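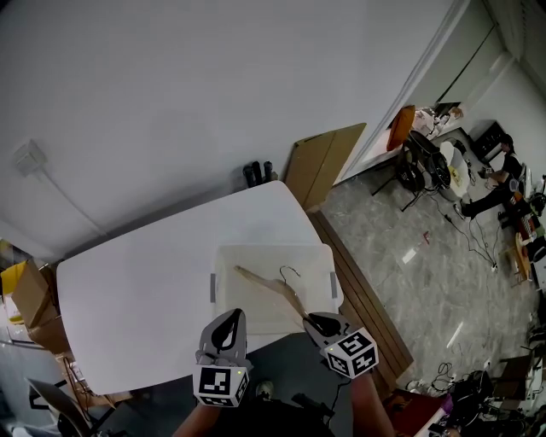
Figure 3. Hanger task, demonstrated with two hand-held grippers. The hanger lies diagonally in a translucent bin with gray side clips.

4.2 Hanger and bin

Laundry work is often named as a chore that machines should be able to take over soon. We split it into small tasks and tested each one alone. The hanger task has two parts: take one wooden hanger out of a plastic storage bin, then put it back without touching the rim.

Demonstrations were collected by hand, as in Figure 3, with a marker cube on each gripper for tracking. Shiela Pascual recorded 60 of them. We then trained the Plelton policy on the full set and ran it on the Jarkametti arm pair with no further tuning.

Taking the hanger out went well when the hook pointed up and away from the bin wall. When the hook lay flat against the bottom, the fingers closed on air or pushed the hanger into a corner, and the policy had no way to recover. Putting it back was harder. The wide ends caught on the rim — a person tilts the hanger without thinking, but the policy kept it level in most trials.

We would not call this chore solved. A person does both parts in a few seconds, and the arms needed close watching throughout. Section 4.3 repeats the test with the lid in place, using the two side clips.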